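4.2 Watching alone, watching together

I should own up to something before I get into the results. I came to this study because I can't watch a horror film by myself. I've tried with the lights on, with the sound off and with a cushion, and I still end up ringing somebody halfway through. So when we started asking people how they manage their frights at home, I was half hoping they'd give me some tips (a few did, and I've put the better ones in section 5).

As I said in section 3, the diaries came from 246 people living in and around Orkutberg, all of whom had said on the sign-up form that they enjoy being scared "sometimes" or "often". They kept a diary for two months, writing a short entry each time they watched a frightening film or read a frightening book, and noting who else was in the house. That last bit matters more than I'd expected. I'd assumed company meant someone sitting next to you on the sofa, sharing the popcorn. For a lot of our diarists it meant something much looser - a flatmate asleep upstairs, a partner in the shower, even a dog.

We ended up with 700 usable entries. I read every one of them, mostly in the mornings, as reading them at bedtime went badly.

The first thing to say is that people plan. Wasilewska's earlier work on household viewing treats the scary film as a fairly spontaneous choice, something you land on after scrolling for a while, and I'd gone in thinking the same. Our diarists were far more organised than that. They saved films up for when a housemate would be home, they swapped evenings, they moved a book from the bedside table to the kitchen and back again. One woman kept a ghost novel in her desk at work for three weeks so it wouldn't be in the flat while her husband was travelling. I coded this sort of thing as "scheduling", and it turned up in 200 entries. 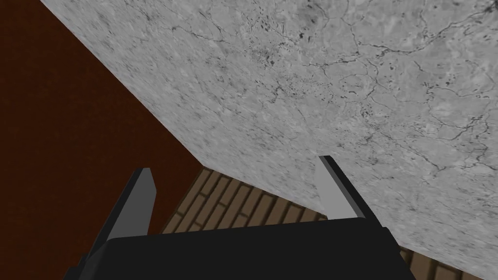
Figure 3. Simulated grey surface with cracks and veins, seen at a steep angle.

Scheduling has a cost, though, and the diarists were quite funny about it. If you wait a fortnight for someone to be around, you forget who the creepy uncle was, or you've had the ending spoiled by a colleague. Several people wrote about a trade-off between freshness and safety, though they didn't use those words. They'd say things like "I'd lost the thread by then but at least I slept". I find this really interesting, as most of the models I know (Bonon's included) treat fear as the thing being managed. In these entries the thing being managed is often the story, and the fear just has to be fitted in around it.

The second thing is that the company doesn't have to be any good at it. I'd wondered whether people would pick a brave companion, someone who laughs at the jumpy bits, and a few did. Far more of them described a person who was bored, or on their phone, or openly complaining. Being mildly annoyed with your companion seems to help! One man wrote that his brother's constant questions about the plot "ruined it in exactly the right way". Another diarist admitted she'd sooner watch with somebody who hates horror, as then she gets to be the calm one.

I don't want to push this too far. There were 58 entries in which the writer said that company had made things worse, and I went back to those more than once. Most involved a companion who was more frightened than the diarist was, so that the whole room got wound up together. A handful were about teasing - tapping on windows, hiding behind doors, that kind of thing - and the tone of those entries was noticeably less forgiving the next morning. There were

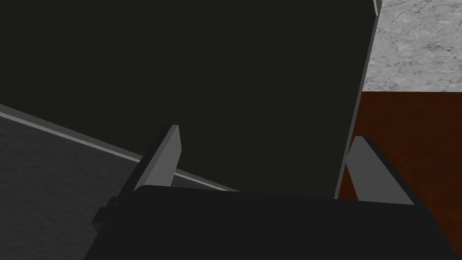 also people who found that a second person simply gave them somebody else to worry about. If there's a noise in the hall and you live alone, you've only yourself to look after. If your sister's asleep on the landing you now have to go and check, and checking was the part that almost everyone said they dreaded.

Books behaved differently from films, and I hadn't planned for that. A film ends and you can put something silly on afterwards, whereas a book sits there with its marker in it. Readers wrote about stopping at a "safe" page, usually one where the characters were eating or it was daytime, and going on a bit further than they wanted in order to reach it. My own trick is to read the last page first, and I was pleased to find I had company there too.

Does any of this fit with the Puvel scale we used at sign-up? Only loosely. People who scored high for childhood fears (the dark, the cellar, the thing under the bed) did schedule more often, but they weren't any less keen, and they wrote the longest and most cheerful entries of the lot. The scale asks whether you've outgrown a fear, and plenty of our diarists would say no, they haven't, and they've arranged their evenings so they don't need to. I'll come back to how the question is worded in section 4.3, where the bedtime routines are set out in more detail.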